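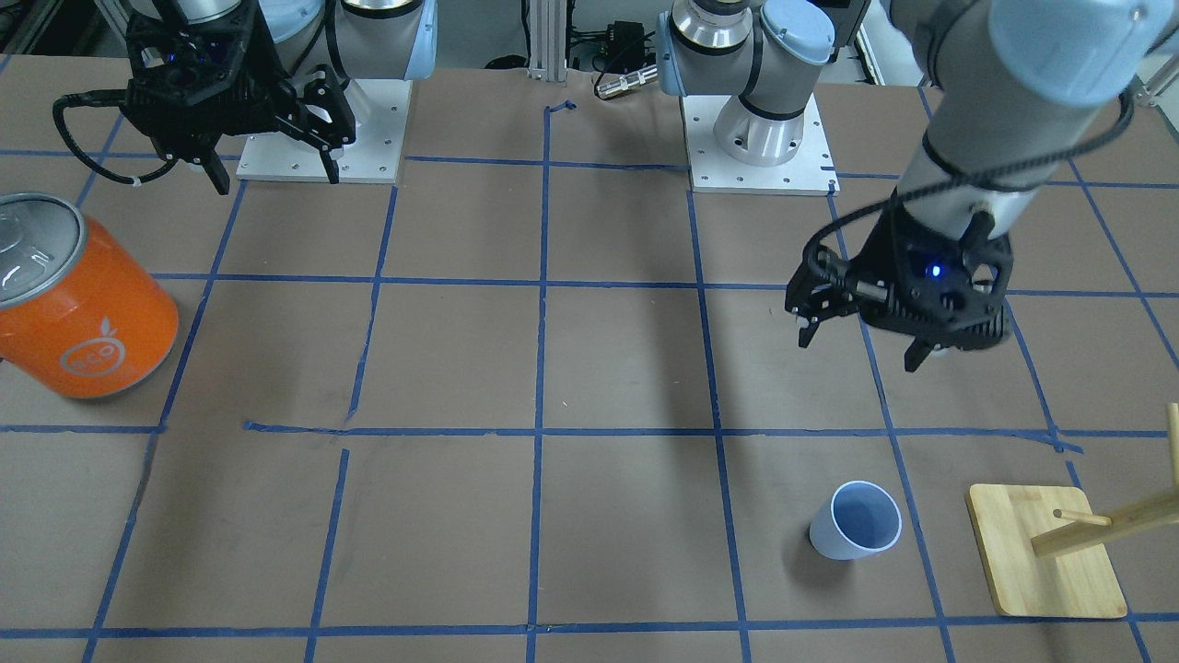 Yvonne Wainwright asked at the last members' evening whether a two-armed machine could be kept on a shared bench without taking the bench away from everyone else. The Stadine Workshop has considered the question and is pleased to report on the progress of the Rivera build, together with the arrangements that will apply from August.

Rivera is the members' project to assemble and operate a pair of robot arms in the main workshop. Both arms are now fixed to their mounting plates and fitted with grippers. The surface in front of them has been marked out in squares with blue painter's tape, so that an object can be put back in the same square from one attempt to the next. Members are kindly asked not to lift or straighten the tape, even where it is visibly crooked. The positions stored in the control program refer to the grid as it was laid, and a strip moved by a finger's width means measuring again.

The present work concerns the handling of ordinary household items. A small cup, a canister and a wooden stand were chosen from the workshop kitchen, as they differ in shape and weight and are easily replaced. The cup has proved the most demanding of the three. It is light enough to be pushed along by a gripper that arrives slightly off centre, and it tapers, so a grip that holds near the rim may slip further down. The project group has therefore agreed to approach it from directly above and to close the fingers slowly.

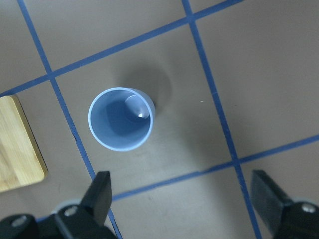

A slow close adds to the length of each attempt, and the group has accepted this for the time being. Of the 228 attempts recorded in the project log so far, 200 were made at the reduced speed. The remainder date from the first sessions and have been kept for comparison. Festunon, the control program written by members for the project, stores the settings used on each occasion, and copies of the log may be requested at the front desk.

The costs of the build have been met from the project fund, with a further £600 set aside for replacement cables and spare gripper fingers. A request to Nutitex for offcuts of non-slip fabric is under consideration. If it is granted, the material will be tried on the inner faces of the fingers before any change is made to the program.

With regard to Ms Wainwright's question, the following will apply. The Rivera bench is reserved on Tuesday from 7 in the evening until closing. At all other times the arms will be switched off at the wall and parked clear of the front of the table – members may then use the adjoining benches in the usual way. Nothing should be stored on the taped area. Tools, drinks and personal belongings left there will be moved to the shelf by the door.

Members who wish to operate the arms must first complete the bench induction, including those who have already used the laser cutter or the lathe. During a session one person is to remain at the stop button, and hands are to be kept outside the grid while either arm is powered. Induction places may be booked at the front desk or through the members' page. Members attending for the first time should bring their workshop card and tie back long hair.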